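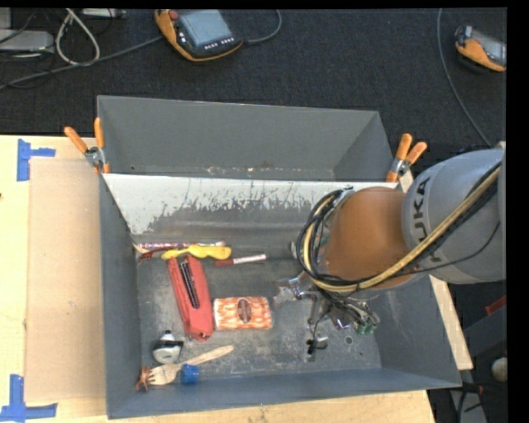
The Inspector of Bins

Bongani Ntuli was sent to Iltulier to write off a bin. The form for this was called an 18, and he carried a pad of them in his coat. An 18 had a box for the asset number, a box for the condition, and a line at the bottom for the person who had custody. The person who had custody was Ximena Salinas.

She met him at the door of the east building and gave him a visitor badge. They walked down a corridor with a gray carpet. She did not ask about the trip.

"Asset 114," he said.

"It's on the table."

"Gray metal, angled walls, open top."

"Yes."

He put the pad down and took out a flashlight, a steel rule and a coating gauge. The gauge had been made by Kustov and had to be set to zero before each use. He set it to zero.

Under Condition the form allowed one word from a list of four: Sound, Worn, Failed, Absent. Ntuli had written Absent once in his career, about a ladder. He looked into the bin for several minutes. The floor was wide and scuffed, and the scuffs were pale. Toward the lower right there was a small round mark. He leaned over and put the light on it.

"Is that a hole?"

"Oosthuizen thought it was a hole," Salinas said. "Onar thought it was a ring left by something standing there."

"What do you think?"

"I think it's been there longer than I have."

He wrote: round mark, lower right, see note. He did not yet know what the note would say.

Oosthuizen was the supplier. Onar was the firm that had bought the site from Oosthuizen, and then sold it, and kept the drawings. Neither had answered his letters. In the file there was one sheet from the original order, which gave the coating a life of 100 months and did not say when the months began.

The panel between the front compartment and the one behind it was the worst part. Its top was whitish. Lower down the coating had gone in ragged dark patches, with vertical scratches running through them. He laid the rule beside the longest scratch, read it, and read it again from the other end.

"These go up and down," he said.

"Things go in and things come out."

"The list says to give a cause."

"Then give that one."

He wrote it down as she had said it. The gauge gave a reading on the whitish part and no reading on the dark part. He tried the dark part 3 times, with a fresh zero each time.

"And the clamps?" he said. "They aren't on the sheet."

Salinas looked at the two spring clamps, one at the left where the compartments met, one across from it on the other side. The orange handles stuck up from the rims.

"They hold it," she said.

"Are they part of the asset?"

"If you take them off, it moves."

"Then they may be part of the asset." He turned to the back of the pad, where the definitions were. A part was anything without which the asset could not do its work. A fitting was anything that could be removed without loss. There was no word for a thing that had been put on one morning and left. He read the page through to the end and closed the pad.

"What happens if you write Failed?" Salinas asked.

"It's collected. You get a credit against a new one."

"From Oosthuizen?"

"Oosthuizen doesn't make them now."

"So a credit against what?"

Ntuli checked. The form said only that the credit was good until used.

There were still objects on the left side of the floor. He asked if the bin could be emptied so that he could see under them. Salinas said it could, and that it would be full again after lunch. He thought about this and found that he had no instruction for it. He moved the light along the left wall as far as he could and measured what there was to measure.

At noon she brought him coffee in a paper cup. He drank it standing, well back from the table. Then he filled in the date, 7 Feb 2020, and under Condition he wrote Worn. In the note he put that the round mark at the lower right was of long standing and that opinion was divided. Under Parts he wrote: two clamps, orange grips, in use.

Salinas signed on the line. Her signature went over the edge of the box, and he initialed the place where it did.

"When will you be back?" she said.

"Worn is reviewed in 18 months."

"The mark will still be there."

"Then I'll measure it," he said, and zeroed the gauge, and put it in its case.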